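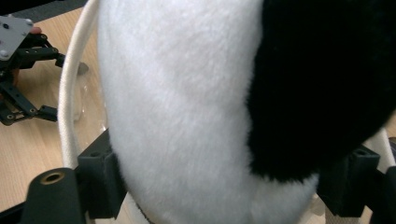 The Ferry to Giren

The last ferry to Giren left at 6 in the evening, and I got to the dock with my mother's sewing machine in a shopping cart. The man at the gate said carts stayed on the mainland. I lifted the machine out and carried it up the ramp against my chest.

It weighed 44 pounds. I knew that from the shipping quote, which was over 200 dollars, more than she had paid for it.

I sat inside by the heater. A woman across the aisle looked at the case and asked if it was a Liapis. I said it was.

"The belt goes," she said. "You can get them at the hardware store in Fatari. Ask for the kind they put on floor polishers."

I wrote that on the back of my ticket. She went back to her crossword.

My sister had wanted the machine sold with the house. I had told her it was already gone, and then I drove 203 miles with it buckled into the passenger seat. I don't sew. I can put a button on a coat if I have the whole evening.

It was dark when we came in. I waited until the cars were off and then carried the case down, stopping twice to rest. At home I set it on the kitchen table and opened the little drawer in the base. There was a bobbin of green thread in it, half used, and a dentist's card for an appointment in July.

I put the card back and shut the drawer.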